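Hand guiding vs. remote for recording pick and place, what are you all using?
Board: Teaching and Demonstration
19/10/2019

tapeandplates wrote:
Okay, I have to share this because I am having way too much fun! We got the two-arm bench going at Katura this fall and I've been teaching it to move cubes onto plates. Brown paper on the table, blue tape grid on top of the paper, and every start position gets called by its square. It sounds like a kindergarten project and it works beautifully.

So far I have 307 demos saved. The first batch was all hand guiding (arm in free mode, I grab the wrist and walk it through). The rest is remote, with me sitting off to the side. I was a hand guiding person for years and now I'm wobbling. With remote I take longer per demo, but my elbow isn't in front of the camera and the paths look cleaner when I replay them.

Where did you all land? And does anybody mix the two in one training set?

kettle_drum wrote:
Hand guiding, all day. You feel the weight, you feel when the fingers touch the table, and a new person is making decent demos before lunch. I tried remote on our Gwilliam bench and spent the whole first week crunching fingertips into the table. No feel at all. Maybe it's better with a fancy controller, but for cubes on plates I don't see what you gain.

Post a picture of the setup, I want to steal the grid idea.

northbench wrote:
Gonna disagree with kettle_drum. What you gain is that the robot only gets to see what it will see later. If there's a human arm in half your recordings, the model learns from a human arm. We threw out an entire January of hand guided data over that and I'm still sore about it.

kettle_drum wrote:
Or you play the path back without the person and record the cameras on the replay. Solved! We've done it that way from the start.

northbench wrote:
Fine if the replay is exact and the cube is back exactly where it was. Ours slid around on the surface and the replay closed on air often enough that I quit trusting it. With two arms it gets worse, both of them have to be in time with each other.

tapeandplates wrote:
Pictures as requested! Yellow cube, yellow plate, and there's a purple plate out on the grid too.
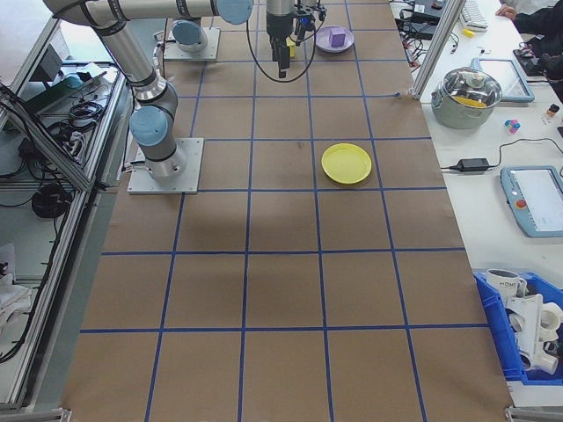
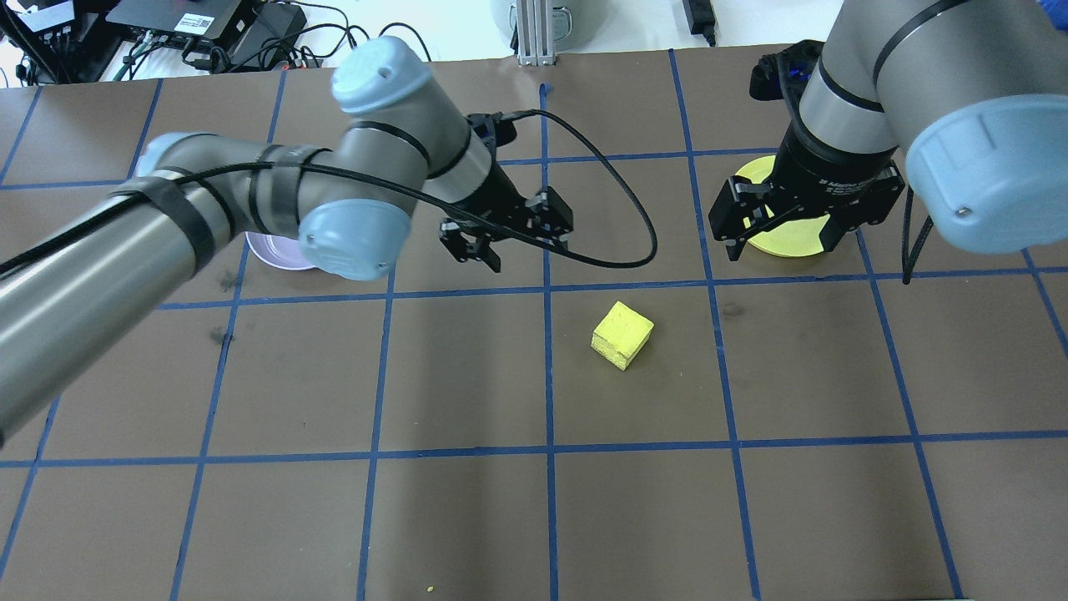 Posted by tapeandplates
Member, Teaching and Demonstration board

The first one is the side view, where you get the whole grid and both base plates, and the second is the view I like best for judging a grasp. Please ignore the side desk, it has a cooking pot and a bin of pipe fittings on it and it is not getting any tidier.

northbench, the timing thing is exactly what pushed me over. Guiding one arm by hand is lovely. Guiding two at once, I'm basically slow dancing with the table. I could never get the second arm to wait properly while the first one did its part. By remote I just park one, run the other, and then swap.

A few things I changed along the way, in case they help:
Go slow on the last bit above the cube. I was rushing it and the model rushed it too.
Put the cube down a little crooked on purpose. My early ones were all square to the tape and it got very confused by anything else.
Stop recording as soon as the fingers are clear. I had long tails of me thinking about what to do next — the robot learned to hover.

kettle_drum wrote:
Oh that's a nice bench. Stealing the tape grid for sure. And ha, the hover! Ours did the same thing and I blamed the gripper.

I'll give you two arms. Two arms by hand is miserable. I still say one arm, one cube, hand guiding wins, and I'd bet I can record 9 good ones while you're getting 3.

How do you keep that cable out of the way? The black loop off the wrist would be catching on everything here.

tapeandplates wrote:
There's black tape along the forearm holding it down, you can see it in the second picture. The loop by the gripper I left big so the wrist can turn. I had it short before and it tugged.

quietservo wrote:
Jumping in from Arnia, where we do both. Hand guided for the big moves, remote for the last little approach, and yes, all in one set. We tag each demo by how it was taught so we can drop one kind later if it looks bad. Haven't needed to yet. The speeds are really different between the two kinds, so we resample everything to the same pace first. Skip that and you get a jerky mess right at the handover.

northbench wrote:
How do you tag it when one demo has both?

quietservo wrote:
Per segment. A foot switch marks the change. It's a cheap one and it double clicks sometimes, so I go through the log afterward and clean it up.

tapeandplates wrote:
A foot switch!! I've been reaching over to hit a key this whole time. Ordering one tonight.

I like the per segment idea a lot. I'm going to redo the purple plate squares that way, hand guided up to the plate and remote from there, and train it next to the all-remote set. Same squares, same cubes. Will post both results in this thread, good or bad.

kettle_drum wrote:
Do an all-hand set too or it isn't a fair fight.

tapeandplates wrote:
Deal. One arm only for that one though, my back is not up for the slow dance.

condau_bench wrote:
Following this. We're on hand guiding at Condau and the arm-in-view problem is getting nearly every clip. What tape are you using? Ours peels the top layer off the paper when we move a line.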